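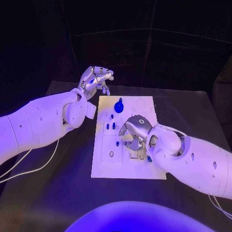
Remote control demos: how many before the pegs stop going in crooked?

Flarport
Posted June 30, 2023
I'm teaching a two-arm robot a peg board task by driving both hands remotely. I've got 200 demos saved and the policy still comes down next to the hole and just pushes. Do I keep recording, or is it me? My driving is kinda jerky, especially right before the peg goes in.

Penel_bench
It's probably you, sorry! I had the same thing until I slowed way down over the hole. Pause, line up, then lower in one go. Also keep the other hand parked up and out of the way while you do it.

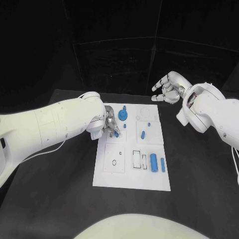
I also threw out every demo where I'd poked at the board hunting for the slot (that hurt, but the robot had been learning my poking). Then I re-recorded just the last bit of the move, starting from 4 slightly different heights, and that helped more than anything else I tried.

stuvbridge1389
more data. i have 1046 and its fine now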